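Home | Topics | Kitchens | Storage | Ask | Log in
3 min read

Upper cabinets full of stuff we never reach — what goes where?

posted by sondholm_attic

We moved into a place near Rendgate in February and the kitchen has a decent amount of cabinet space, but nearly all of it is up high. I'm short, my husband isn't, and the result is that he puts things away and I never see them again! Last night I found 2 open bags of the same lentils, and a jar of paprika that came with us from the old house and was old then.

I've tried sorting by type (baking stuff together, cans together, and so on) and it holds up until the next big grocery run. The shelves are deep too, so whatever lands at the back stays at the back. We rent, so I can't move the cabinets or drill into anything. Has anybody found a system that lasts longer than a week? I don't mind spending a little on bins, but I'd like to know what I'm doing first.

kurek_pantry

Oh, I had this kitchen. Mine was built around 2000 and whoever planned it must have been seven feet tall.

What finally worked for me was forgetting about categories and sorting by how often I grab a thing. Every day goes on the bottom shelf, right at the front. Once a week goes one shelf up. The roasting pan, the holiday cookie cutters, the fondue set from my aunt — all of that goes to the very top and I get the step stool out when I want it.
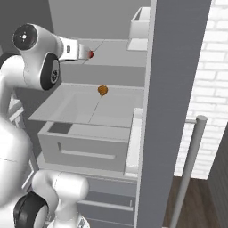 For the deep shelves, get long narrow bins with a handle on the front, so you pull the whole thing out like a drawer. Measure the inside of the cabinet before you shop, and measure the door opening too, because the hinges eat up more room than you'd think (I returned a whole set over this). I keep 2 bins on each shelf and leave a bit of a gap between them. Don't put cans in them up high, they get way too heavy to lift down over your head. Cans live in a bottom cabinet now and I'm much happier.

Also, masking tape and a marker on the front of every bin. My household ignores the labels when they cook but they do read them when they put groceries away, and that's the half I cared about.

nasen22

get a lazy susan for the spices. 2 if the shelf is wide enough

tallhouse_short_me

I'd agree with most of what kurek_pantry said, except I gave up on the top shelf completely. It's got the spare paper towels and nothing else. Light, soft, and no harm done if a pack comes down on me.

For the lentils — one clear jar, and the extra bag goes behind it. If the jar's full, you don't buy more. Took my family a while to catch on but we haven't doubled up on rice since summer.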